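About Bostance Language School

Bostance Language School teaches English and Lithuanian to adults in Gruvcombe and the surrounding villages. The school offers day and evening classes, one-to-one tuition, and a written translation service for private customers. It is an independent school, governed by a board of directors and funded by course fees and by a small endowment, the Vasiliauskas Fund, which supports students who could not otherwise enroll.

Our History

The school began with 2 classrooms above a furniture store on Mill Street. Its first students were families who had moved to Gruvcombe for work at the cannery and who needed English for the workplace, for the doctor's office, and for meetings with their children's teachers. Classes met after the late shift, and the first timetable was written around the cannery's hours.

When the furniture store closed, the school took over the lease on the ground floor, which gave it a proper entrance, a reading room, and an office where new students could be received in private. The cannery has since moved most of its work out of the county, but many of the families stayed. Their children and grandchildren began to ask for classes in the other direction. The Lithuanian program was opened to meet that request and now runs at every level from beginner to advanced reading.

The Vasiliauskas Fund was established by a bequest from a family of former students. It pays full or partial fees, the cost of textbooks, and, where needed, bus fare from outlying villages. Applications are read by the board each term. A student's place in class is never affected by the source of the fee, and teachers are not told which students receive support.

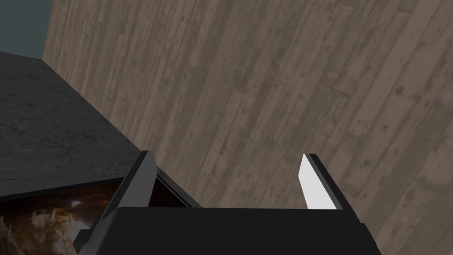 In its early years the school had no written course plan, and each teacher prepared lessons alone. This changed with the adoption of the Stustel course, a set of graded readers and workbooks written by our own teaching staff. The Stustel readers use everyday situations: a lease, a bus delay, a letter from the water company, a visit to the dentist. They are revised each summer, and students are invited to tell us which pages were useful and which were not. The current edition has 8 levels. Level 1 assumes no knowledge of the language. The final level prepares students for college entry or for professional licensing in fields that require a language certificate.

What We Teach

English classes are held in the morning and evening during three terms a year. Each class meets twice a week. No English class has more than fourteen students, and beginner classes are kept smaller than this. Students are placed by interview and a short written exercise. There is no charge for placement, and a student who feels that the level is wrong may ask to move at any time in the first three weeks.

Lithuanian classes are held in the evening only. The beginner class starts in September and the intermediate class in January. A reading group for advanced students meets through the winter and takes up one novel or one collection of short stories each season. Members of the group are expected to have read the assigned chapters before each meeting.

The conversation table takes place at 6:30 p.m. in the reading room and is open to current and former students in both languages. It has no teacher and no set topic. Coffee is provided. The table continues through the summer, when other classes are closed, and remains the part of the school that former students mention most often when they write to us. 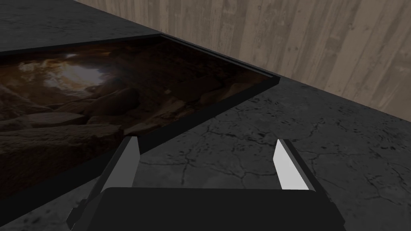 Irena wrote to the office in November that she had finished Level 4 twice, once because she failed the test and once because she wanted to, and that it was the conversation table that finally made her answer the phone in English. She added that she would like the coffee to be stronger. Her letter is kept on the board in the reading room with others received over the years.

Our Teachers

All teachers at the school hold a recognized teaching qualification and have learned at least one language as an adult. The board considers the second requirement as important as the first. New teachers observe classes for one full term before taking a class of their own, and every teacher is observed by a colleague once a year. Notes from these visits are shared with the teacher and are not used in decisions about pay.

Translation Service

The school translates personal documents between English and Lithuanian, including birth and marriage records, school reports, and family letters. Older handwritten letters are accepted, although they may take longer and the fee is agreed in advance. We do not provide court interpreting. Customers who need an interpreter for a legal matter are given a list of qualified persons in the county.

Enrollment and Visits

In the past school year, 422 students completed at least one term. Certificates are given to students who attend regularly and pass the written and spoken tests at the end of a level. A student who passes the written test only may repeat the spoken test without charge.

The deposit for each course is $100, which is credited toward the full fee. It is returned if the student withdraws before the second class. Students supported by the Vasiliauskas Fund do not pay a deposit.

Visitors are welcome to sit in on one class before enrolling. Please speak to the office first so that the teacher may be told. The office is open from 9 a.m. to 1 p.m. and again from 4 p.m. until the start of evening classes. The entrance is on the Mill Street side of the building, and the reading room and all beginner classrooms are on the ground floor.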